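How to Run a Clothes-Handling Demo on Open Day

Our lab at Starkbridge opens its doors each May, and the folding station draws the longest line. These notes are for whoever runs it next. Ada Testa wrote the first version.

1. Get in by 8:30 and run both arms through their home positions before the doors open. Wipe down the tabletop.

2. Pick the clothes the night before. Knits with a drawstring are slow work, so keep them for the small groups that want to ask questions. Show people the wrist camera view on the side monitor while the gripper has hold of the cloth.

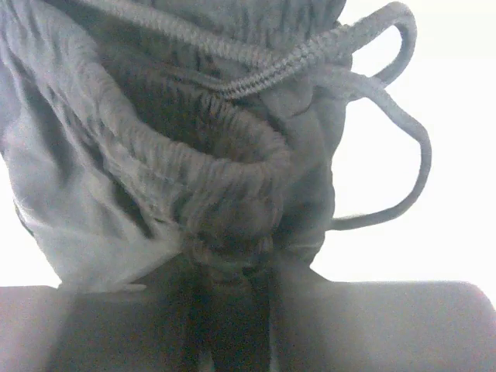
Wrist camera view: gray knit fabric held between the gripper fingers, with the drawstring hanging loose.

3. Use plain trousers for the main run. Dark ones show up well on the white table. One arm takes the waistband, the other takes the hem, and they pull the legs out straight.

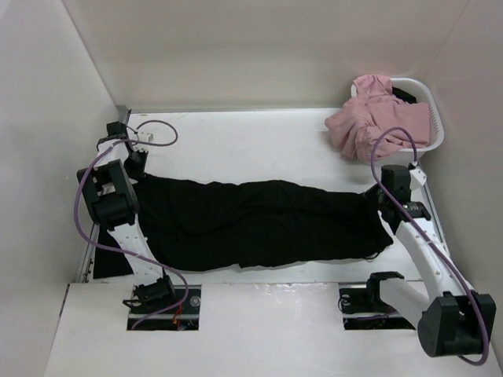 Stop there for a minute and let people look. Someone will ask how the arms know which end is which. Gilles Lecomte usually explains the training runs at this point, 1,278 of them for trousers alone.

4. Keep each group to 30 people and each run to one garment. If a grip slips, say so, reset and go again. Visitors don't mind a second try.

5. Hand out the sheet from Faustine Hamel at the end. We printed 279 last year and had 124 left over, so print fewer.

Power down both arms before you unplug the monitor.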